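Grey wool from Granora, is it worth the price?
27 Jan 2022, by matar_knits

I want to knit a ribbed sweater and the Granora yarn costs 270 dollars for the full amount. Is it too much? My colour would be light grey.

Reply from Vetness2201
I have used it for two sweaters. The ribs keep their shape very well, also at the elbows. I washed mine by hand since June and there is no pilling.

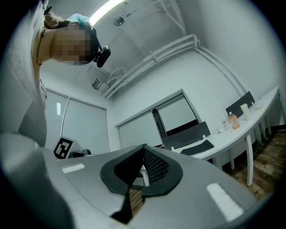 Reply from skindov
I do not agree with Vetness2201. My cuffs became wide after around seven washes. For this money I expect more. Buy a wool with some nylon in it.

Reply from Vetness2201
Which needles did you take? With a smaller size for the cuffs I did not have this problem.

Reply from matar_knits
Thank you both. I will order one ball first and wash a small test piece. Light grey is also sold out until next month, so I have time to practise my ribbing.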